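Ditura lanza Traven, un programa para que quien termina un tratamiento oncológico no se quede mirando el teléfono

La fundación abre la inscripción para 200 personas y se compromete por escrito a contestar a todas

Seixas, 15 jul 2018. La Fundación Ditura presenta hoy Traven, un programa de acompañamiento para personas que han terminado el tratamiento de un cáncer y a las que se ha despedido del hospital con un abrazo, una carpeta y la recomendación de «hacer vida normal». La carpeta suele ser voluminosa. Sobre la vida normal no trae instrucciones.

Traven empezará en octubre en el centro que la fundación tiene en Seixas y ofrecerá 200 plazas gratuitas para su primera edición. Podrán solicitarlas adultos que hayan concluido la quimioterapia, la radioterapia o la cirugía en los últimos doce meses, con independencia del tipo de tumor. No hace falta haber sido valiente, ni haber aprendido nada de la experiencia, ni haber corrido después una maratón.

El programa dura 60 días y combina consultas individuales de enfermería, sesiones de fisioterapia y un grupo de conversación en el que está permitido quejarse. También habrá una línea telefónica atendida por personal sanitario para las dudas que nunca parecen lo bastante graves como para molestar al oncólogo y que, sin embargo, aparecen puntualmente a las tres de la madrugada: si ese cansancio es el de siempre, si ese bulto estaba ahí el mes pasado, si se puede comer marisco.

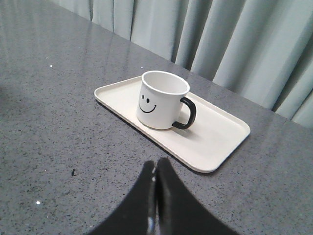

La idea nació de una encuesta que Ditura hizo entre los usuarios de su servicio de orientación. El 62 % respondió que el momento más desconcertante no había sido el diagnóstico, sino las semanas posteriores al alta, cuando la familia ya había vuelto al trabajo y los vecinos habían dejado de traer croquetas. Varios participantes aprovecharon el espacio de observaciones para pedir que se retirase la palabra «guerrero» de los folletos. La fundación ha revisado los suyos y reconoce que salía bastante.

La parte de ejercicio correrá a cargo de Tosport, que cede sus salas de Seixas y ha formado a sus monitores para trabajar con personas que arrastran fatiga, linfedema o pérdida de masa muscular. Los grupos serán reducidos y el plan de cada participante lo firmará un fisioterapeuta. La música, según el acuerdo de colaboración, se mantendrá a un volumen que permita oír al de al lado. Es la cláusula que más tiempo llevó negociar.

Traven no sustituye las revisiones médicas ni modifica los tratamientos pautados. Cuando el equipo detecte un síntoma que requiera valoración, remitirá a la persona a su hospital de referencia con un informe legible.

De las plazas disponibles, 50 se reservan a residentes en municipios sin servicio de oncología propio, con los gastos de desplazamiento cubiertos. Los acompañantes podrán asistir a las sesiones informativas y dispondrán de un grupo aparte, donde también podrán quejarse, entre otras cosas, de los pacientes.

Las solicitudes se presentan en la recepción del centro o por teléfono, en horario de mañana. El formulario ocupa una sola página. La versión anterior tenía siete y preguntaba dos veces el grupo sanguíneo.

Acerca de Ditura

Ditura es una fundación sin ánimo de lucro dedicada a la orientación y el apoyo a personas con cáncer y a sus familias. Tiene su sede en Seixas.

Contacto para medios: Departamento de Comunicación, Fundación Ditura, Seixas. Se facilitan entrevistas con el equipo sanitario previa petición.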